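Vanity Corner Attendants Wanted at Dalomik Dressing Rooms (paid, part-time)

Posted 2025-06-25

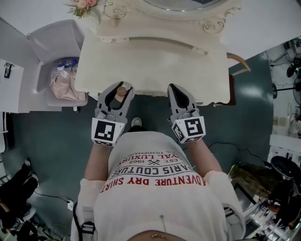
The cream vanity in our back dressing room, with its carved mirror and roses. Keeping it nice would be part of your day.

We're looking for two people who love a well-kept room! Dalomik rents out dressing rooms by the hour to bridal parties, dance schools, choirs, amateur theater groups and anybody else who needs a good mirror and a place to get ready. We have 5 rooms on the second floor of the Hondness building, and they get busy, especially on recital days, when one group is coming down the stairs while the next one is already waiting with garment bags.

The job is resetting the rooms between bookings. A group leaves, you go in, and half an hour later it should feel like the first booking of the day. If you're the kind of person who straightens the chairs at a friend's house without noticing, we'd be very happy to hear from you.

What you'd be doing

Wiping down the vanity tops and mirrors. The tabletops are pale and show every smear of foundation, so this is the main thing. The carved mirror surrounds get a soft dry brush, never spray – cleaner collects in the scrollwork and around the rose carvings and it's miserable to get out again.

Opening every vanity drawer, checking for things left behind and closing it again by the knob. You'll find earrings, hairpins, phone chargers, and once a full set of tap shoes. Everything goes in a labeled envelope in the front desk cabinet with the room name and booking time on it.

Emptying the trash bins, including cups, bags and drink bottles. Water bottles go in recycling with the caps on.

Dusting the artificial flowers (a hair dryer on cool works wonders) and turning them so the best side faces the room.

Putting chairs back where they belong, tucked in at the vanities, and coiling up any loose cords.

Mopping. The dark green floor in the vanity room is glossy and looks wonderful when it's clean, but it does show footprints, so you start at the far wall and work backward to the door.

Restocking tissues, cotton pads and makeup wipes from the supply closet. There's a sheet on the closet door where you write down anything running low. We order everything through Plullulent and delivery takes a few days, so please don't wait for the last box!

Hours and pay

Shifts are four hours, mornings or afternoons, and most people take three or four a week. Pay is $132 per shift, paid every two weeks. Over the winter season, which starts in November, there are extra evening shifts for anyone who wants them. A typical month at three shifts a week has some room for swaps, and we're pretty easygoing about that as long as the swap is on the calendar the night before.

What we're hoping for

You don't need cleaning experience. You do need to be comfortable on your feet, able to carry a bucket of water up one flight and happy working alone for part of the shift. Being kind about interruptions helps a lot, as people will knock on the door ten minutes early in full costume asking if they can just use the mirror. (Usually they can.)

Please wear closed shoes with a decent grip. Sneakers are perfect. Clothes are up to you, though long sleeves are a good idea if cleaning products bother your skin. We supply gloves in three sizes.

Training

Your first two shifts are paid training and you'll be paired with someone from the current crew. We'll go through each room in turn, since the furniture is a real mix – some pieces are old and need gentle handling, and others you can scrub as much as you like.

How to apply

Drop a note at the Naidoo Street entrance, second floor, or call the front desk at extension 355. Tell us which half of the day suits you, when you could start and a few lines about a room you've enjoyed looking after. It can be your own kitchen! No resume needed. We'd love to have both spots filled before the summer recitals, and we'll answer everyone who writes.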